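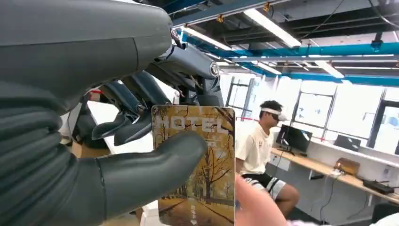 The Mogensen Land Company sold the town of Pralon before there was any water in it. Poul Hafþórsson bought lot 342 from a printed map, where a blue line went past every door and small fruit trees stood in rows. The salesman had put the deed in front of him like a card, a thumb pressed on the front of it, and he did not lift the thumb until Poul had signed. Poul remembered that thumb for a long time. It was the only thing in the whole sale which did not move.

He came in February with two trunks and a bag of apricot stones. The canal was there, this was true. It was dug straight and deep from the hill at Cinico, and at the bottom of it grew a dry yellow grass. A man on a mule told him the water would come on Wednesday. He did not say which Wednesday.

Poul built one room and a porch. In the evenings he walked along the canal to the gate and back, and he began to know the other buyers by their lamps. There were 6 houses on his side and 5 on the other, and between them the canal, which everybody still crossed by the bridge, although it would have been quicker to walk through.
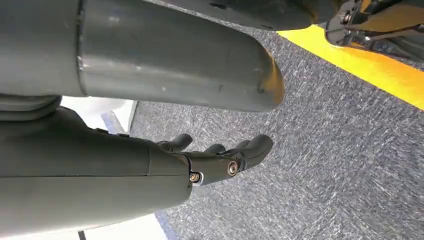
Araba Gyamfi told him on the bridge that he should stop planting, because the company had never bought the river, only the land beside it, and she had read this in the county book with her own eyes. She had sold her mirror and her good chairs to pay for lot 340. She was not angry when she said it. She asked if he had any coffee.

They drank it on his porch. "And Susum?" Poul asked. Susum was the next town, where the company had its office with the green door.

"They are selling Susum now," she said. "It has a lake on the map."

He laughed, and then he felt ashamed of laughing - somebody was signing for that lake at this very hour, perhaps a man with two trunks.

In the morning he took the shovel and went to the row behind the house. He had planted 3 stones there in the first week and had given them water from the washing bowl. Two places were only dust. In the third there was a green point, very small, and he stood with his back to the wind so that his shadow would fall on it. Araba came along the canal with a bucket. She was walking at the bottom of it, in the yellow grass.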